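Slow Hands, Happy Gearboxes: A Morning at Hedegaard Transmission

The owner of Hedegaard Transmission in Parkimura starts talking before I have my notebook open. She has a valve body from an old pickup on the bench and she wants me to see the wear in one of the bores.

"Run your fingernail along there," she says. "Feel that little step? That's your late shift, right there!"
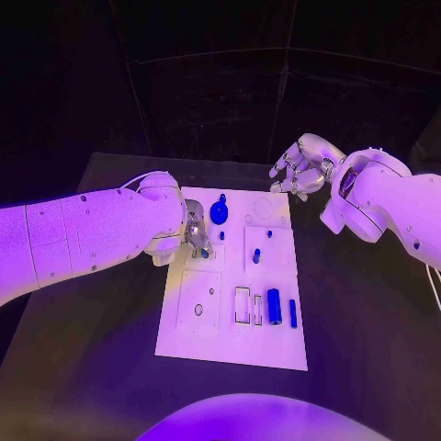 Photo: Wikness

She rebuilt her first automatic at 19, on her uncle's garage floor, and she still gets a kick out of the first road test (she always does it herself, radio off, windows down). The shop has rebuilt 393 units since it opened, and each one has a page in a green ledger by the phone.

"I love the ledger," she says. "Somebody calls about a minivan we did years ago and I can tell them which clutches went in."

I ask what drivers get wrong most often, and she laughs for a good while.

"Fluid! People think it's sealed, so it lasts forever. Then it comes in dark brown and smelling like burnt toast. Have somebody look at it. If it's a truck that tows, look twice as often."

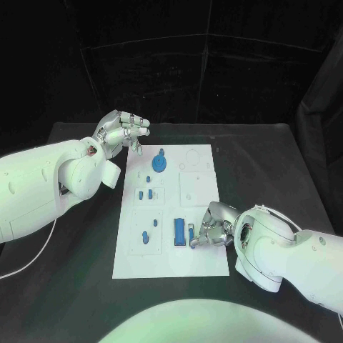 White board between the two arms, on the dark tabletop.

A full rebuild at Hedegaard takes 6 working days, and the bill usually lands at some 2,000 dollars. She would much sooner sell you something smaller. In February a couple drove over from Linar, sure their transmission was finished, and went home the same afternoon with a new speed sensor.

"They'd been saving up for it, the whole rebuild," she says. "She hugged me. I had grease up to my elbows and she hugged me anyway. Best day of the winter!"
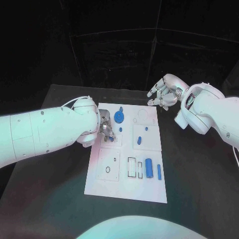

On learning the trade

She has two apprentices now, and both began by washing parts. After that comes the teardown, with every snap ring and thrust washer laid out in order on clean paper.

"You lay it out the way it came apart, and you don't answer your phone," she says. "I've seen a good mechanic put a washer in backward because his lunch order was ready."

For anyone thinking about starting out, she suggests a junkyard transmission, a factory manual and a decent set of snap ring pliers. Her own first pliers are still in the top drawer, and she got them out to show me before I left.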